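Celus two-finger gripper, hand-held pair
Sold by Semanano, Riihimäki
680 euros the pair, 50 for spare fingers

The maker says Celus is "ready for the home". We'd go slower than that. Rigid parts with a clear edge are fine. Cloth is another matter — it folds, sags and hides its own corners, and our buyer Sheena Rankin wouldn't trust any arm with her ironing yet.

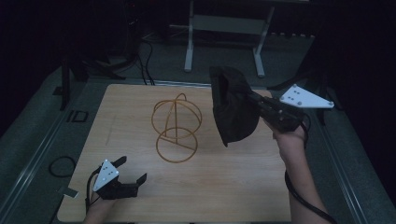
Soft items need a person's judgement about where to pinch, and two fingers don't supply it. Buy the pair for trials and teaching. If you want your laundry done by Monday, do it yourself.

Cables included. Stand sold separately.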